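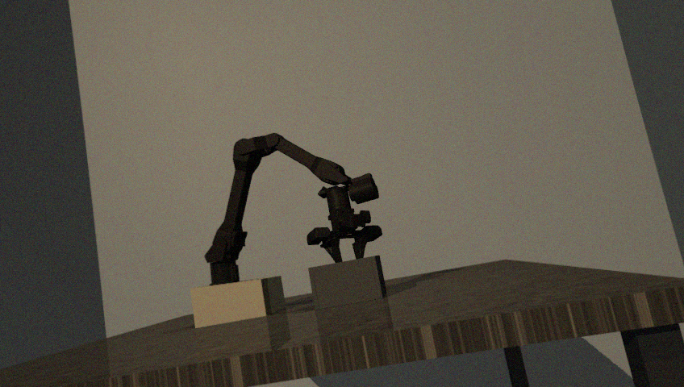 2020-05-23
F. Halliday

Notes on the open day demo, written up the same evening while I still have the scraps of paper. Canan ran the simulator, I did the talking and kept the log. Two sessions, one before lunch and one after. The second was fuller and noisier.

Setup as agreed: the Lutix scene with the arm on the wooden table, grey box and cream cube, plain wall behind. Simulator on the big screen, Canan at the keyboard to the left of it. We left the camera low so that people at the back could see the gap between the fingers and the top of the box. It does make the table slope on screen and one visitor asked if the box would slide off. Told her the table is level and the view is tilted. Might set up a second, straight view and let Canan switch between them.

The task was the usual one. Arm comes over in a high arch, gripper stops above the grey box with the fingers open, pause, then down, close, lift, put back. I did the explaining during the pause. It was set to 8 seconds and that was too short for the first group, so Canan made it 17 for the second. Better, though the children at the front started shouting at it to go.

Log: 16 runs over the day. 2 failed. Both failures were in the first session and both were the same thing, the box turned under the fingers as they closed and came up crooked, then dropped. Canan thinks the friction value on the box was left over from the Golob tests. She changed it over lunch and we had no more of it, but that is not enough runs to be sure. To check properly on the bench machine with the old value and the new one, same start positions.

Questions I wrote down:

Why not use the real arm? Said that we try the movements in simulation first and that a bad one costs nothing there. Man from Clulero wanted to know how close the simulated grip is to the real one. I said closer for stiff boxes than for anything soft, and that we don't have good numbers yet. He left a card, it is in the tray.

Does it know where the box is? Yes, in this scene the position is handed to it. Several people had assumed it was looking. I should say this at the beginning next time.

Could it stack the box on the cube? Canan tried it on the spot in the second session, by hand with the jog keys. It went on but well over to one side. Got a round of applause anyway. Not counted in the log.

Problems with the picture: too dark. The arm is nearly black and with the blinds half open it was hard to make out the wrist from the back row. Either raise the scene light or give the gripper a lighter colour for demos. Also grainy when the view is standing still, Canan says the render samples were turned down to keep the speed up.

To do:
Friction check (Canan)
Scene light, second view (me)
Reply to Clulero
Return the long screen cable to Zusero, they want it back before the end of May

Canan has saved the scene as it was in the second session, with the new friction value and the longer pause. The morning version is kept beside it. Please don't overwrite either until the check is done.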